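Dutonus Mobile Partition Panel

Sold by Pîrvu Office Furniture. Delivery and set-up inside the Purkside and Ditside areas.

Price: 200 per panel
Delivery: free for orders of four panels or more
Color: light gray
Frame: gray metal
Stock: 68 panels in our warehouse

The Dutonus is a standing panel on a metal frame, made for rooms where you want to divide the floor and change your mind later. It does not need to be fixed to the wall or to the ceiling. You roll it to the place, you press the brakes on the casters, and it stays there until you want it somewhere else.

We have been selling this panel for six years. Most of our customers are offices, language schools, repair workshops and people who share one large hall between several activities. Many of them bought two panels in the beginning and came back for more, so we keep the same gray tone in every delivery. If you add a panel after three years, it will match the old ones, apart from small differences that come from sunlight.

How it stands

Each panel is carried by two gray supports. The legs go out at an angle, which gives the panel a wide base and keeps it steady when somebody leans on it or opens a window on a windy day. You can order the legs with casters, with rounded feet, or mixed, with a caster on one side and a foot on the other. The mixed version is the one we sell the most. You lift the side with the foot a little and walk the panel around, like a wheelbarrow.

The casters are black and are suitable for concrete, tile and short carpet. For parquet please write it in your order and we will send the softer wheels, at the same price.

The gap at the bottom

The panel does not reach the floor. A thin silver-gray strip closes the lower edge, and under it there is an open space. Customers ask us sometimes if we can make a version which goes down completely. We can, but we advise to try the standard one first. The open space lets the warm air move in winter, you can sweep under the panel without moving it, and cables can go from one side to the other.

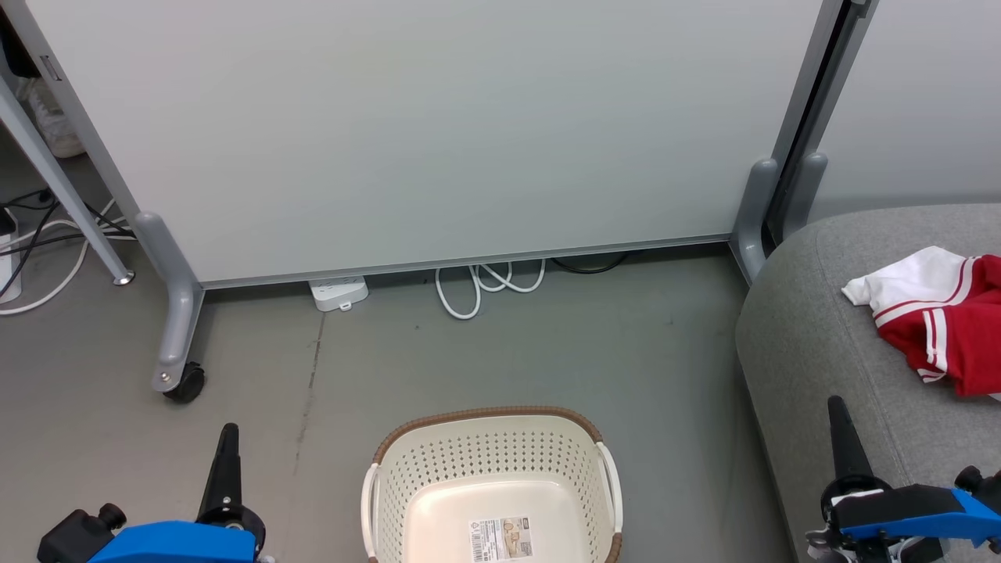
About cables we would like to say a little more, because it is the question we receive most often. A power strip can lie on the floor under the panel and serve the desks on both sides. Please leave the cable some length, so that it is not pulled when you move the legs, and never put a caster on top of it. If you have many cables, we sell a flat floor cover in gray rubber that fits below the panel. It is not included in the price.

Putting panels next to each other

Two panels can stand edge to edge in a straight line. There will be a narrow dark line between them where they meet. For most rooms it is not a problem, but if you want it closed, order the joining profile. It clicks on the side of the first panel and takes the second one. With the joining profile you can also make a corner of 90 degrees.

When you plan the room, remember that the legs of neighboring panels come close to each other on the floor. Put seats and tables first, then the panels, and leave space enough to walk around the feet. People look at the panel and forget the leg, so we recommend not to place a leg in the middle of a passage.

Writing on the panel

The surface is smooth and accepts dry-erase markers. Clean it with a dry cloth after use, and once a month with a damp one. Do not use kitchen sponges with a rough side. Magnets hold on the version with steel sheet inside, which must be ordered separately and is heavier.

What you receive

One panel, two supports, the screws, one hex key and a printed instruction. The assembly takes two persons and less than half an hour. If you are alone, lay the panel on a blanket, fix both supports and ask somebody to help you only for the lifting.

Question from a customer

"We have a low ceiling with a beam across the room. Can the panel go under it when we move it?"

Please measure from the floor to the lowest point of the beam and send us the number before you order. We can make the legs shorter by request, but a shortened leg cannot be returned.

Guarantee and returns

The frame and the surface have a guarantee of five years, the casters two years. Returns are accepted in 30 days if the panel has no deep scratches. Small marks from a marker are no problem, we clean them. Since we began we have delivered 1,613 panels, and the part that we replace the most is the caster, so we always keep spare ones.

Orders

For orders and for advice on the layout of your room, please write to Traian Rusu in the sales office. Send a simple drawing with the length of the walls and the position of the doors, it can be done by hand. He answers usually the same day before 5 p.m. Orders placed now will be delivered in October.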